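Brundness, season two: where we are
To: Tarık Aksoy, Taşdemir Fund
19/07/2018

Hi Tarık,

You asked for a short one this time, so I'll try! Scripts one through five are locked, and six is with Jirer for a last pass on the dialogue (the wedding argument ran way too long, and everyone knew it). We've shot 35 scenes so far, including all the ferry stuff, which I was dreading and ended up loving.

Casting is done too. The new sister is a joy, very dry, and she and the lead had the crew laughing through most of the kitchen episode. I'm so happy with her.

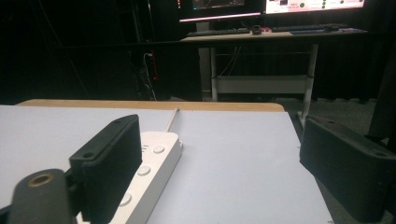
Money and time

We're inside the budget overall. The ferry hire came in 2000 over, and I took that out of the music line, so the opening song will be the one from season one with a new vocal. Night shoots are capped at 90 minutes of overtime, and we've hit that cap twice. Troltix is handling the edit again and has rough cuts of the first two episodes, both a bit long.

What's next

The harbor house scenes go in August, then the finale. I still need your okay on the 185 extras for the festival night. I could live with fewer, but the square looks awfully big when it's half full. The signed location papers and the latest cost sheet are in the shared folder, and I'll send you episode one as soon as the sound is cleaned up.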